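Can a town council fill an empty seat without holding a special election?

Posted in Local Government by Plakness, July 2020

I live in Surmont, which has a seven-member town council. One of our members resigned in May because she was moving out of the county. The council president now says the remaining six will pick a replacement at the next regular meeting and that there will be no election until the term runs out, a year and a half from now.

The resigned member won her seat with 2,632 votes. It seems odd to me that six people can hand that seat to anyone they like. The name going around is a man who lost in the last election and finished fourth in our ward. I have nothing against him, but he did lose.

I called the town clerk and was told "it's in the charter" and that the charter is at the library, which is closed to walk-ins right now. So what I want to know is whether this is normal, whether residents get any say, and whether there is a way to force an election. I'd also like to know if they have to advertise the opening, as I haven't seen a notice anywhere.

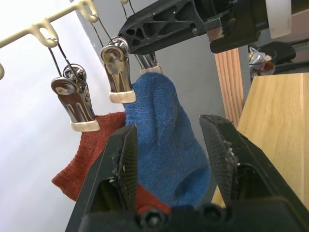

Replies

Dornadness

Yes, it's normal. In a lot of places the remaining members appoint someone, and in others the mayor does it with the council's approval. Some charters call for a special election if there is more than a certain amount of time left in the term, often a year. So the first thing to find out is what your charter says about the length of the remaining term, and the second is whether state law overrides it. State law usually wins if the two conflict.

You don't need the library. Town charters are public records and the clerk has to let you see one. Send a written request by email and ask for the section on vacancies only. A short request for one section tends to get answered faster than a request for the whole document. In my town the deadline for a reply is 15 days, but yours may be different.

On notice, check two things. The open meetings law in your state will say how far ahead the agenda has to be posted, and the appointment should be listed on it as its own item. If it's buried under "other business," write to the council president before the meeting and ask for it to be listed. Some charters also say the opening must be published in a newspaper or on the town's website - many say nothing at all.
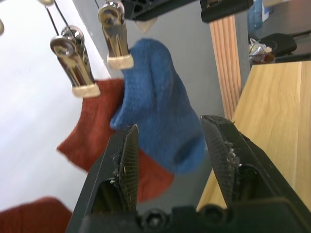 As for having a say, go to the meeting or join by phone if they are meeting that way. Most councils take public comment before a vote. Ask them to accept applications and interview people in open session. They may not be required to, but councils do agree to it when enough people ask. When we had a vacancy here, the council took applications for two weeks and asked every applicant the same questions.

The fact that the man lost an election doesn't disqualify him. He has to meet the same rules as any candidate, usually residency in the ward and being a registered voter. Check the ward boundary. Ours was redrawn and one applicant turned out to live across the street from it.

Pearce

Its legal. They do this everywhere and there's no point fighting it, just vote them out next time.

Surmont Ward 3

I'm in the same town, so I can add some local detail. I have a copy of the charter from when I ran a petition on the parking rules. The vacancy section is short. The council has to fill the seat by majority vote, and the person serves until the next general election "at which municipal offices are chosen." The president is reading that as the end of the term. I read it as the next town election, which would come sooner. The town attorney should be asked to put an opinion in writing, and any resident can request that at a meeting.

There is also a petition route. You need 200 signatures from registered voters in the ward to put the question of a special election in front of the council. They don't have to say yes, but they do have to vote on it in public. We turned in our parking petition with plenty to spare and the clerk still threw out 97 names, mostly for missing addresses, so collect well over the minimum and have people print clearly. 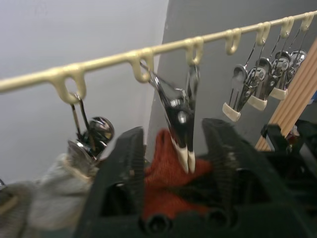
The thing that trips people up is a tie. With six members voting, three to three is possible, and the charter doesn't say what happens then. In some towns the mayor breaks it and in some the seat just stays open. An open seat isn't harmless either. Picture a sock hanger with seven hooks and a clip missing from one of them: it still holds laundry, and you can go a long time without fixing it. A council with six members can carry on the same way, and meanwhile our ward is short a vote on the budget. I'd ask the president to say at the meeting what the plan is if the vote splits.

Email me through my profile and I'll send you a scan of the charter page.

Plakness

Thank you, I sent the clerk a written request this morning and I'd like that scan too. The agenda is up now and the appointment is on it as item nine, with no name listed and nothing about applications. I plan to ask for the attorney's opinion during public comment.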